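I've been sleeping badly for a couple of years, and in September I started keeping the phone out of the bedroom. I said I would write up how it went, so these are the notes.

The first problem was the alarm. I had used the phone for that for so long that there wasn't a clock in the house apart from the one on the stove. I bought a Peltonen, a plain battery model with a dial and one button on top. The tick was too loud for the nightstand. I put it on the dresser across the room, and now I have to get up to turn it off. I didn't plan that, but I've left it there.

The second problem was reading. I used to read news on the phone until I got tired, and I didn't get tired. The first week I mostly lay there. Then I went back to a paperback I had given up on, a long history of canal building, and got through 20 pages a night on good nights and 2 on the others. I finished it in the end. The chapters on locks are the best part.

I went to bed at the same time as before, usually by eleven, and still got up at 7. For the first ten days or so I noticed no change. After that I was waking up once in the night and no longer three or four times. I didn't track it with an app or a watch, so that's only my impression. Coffee could be part of it. I had also stopped drinking it after lunch, and I should have changed one thing at a time.

Some things didn't improve. I still wake up early on Sundays for no reason. The room is too warm, and the streetlight on our side comes straight through the blinds. I ordered a set of Hilorura curtains, measured the window wrong, and had to send them back. The next size up is out of stock.

I also miss calls now. My family knows to try the house line if it's late, and that has happened once, for a question about a casserole dish. Messages wait until morning. The group chat from work can reach a silly number by then, and I've stopped scrolling back through it.

The phone spends the night in the kitchen, next to the bread box. I bought a longer cable so it would reach the outlet behind the toaster – the old one was about a foot short. I'm going to keep it there through the winter and see.

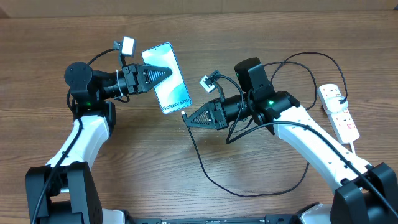 *Galaxy S24+ and a black cable.*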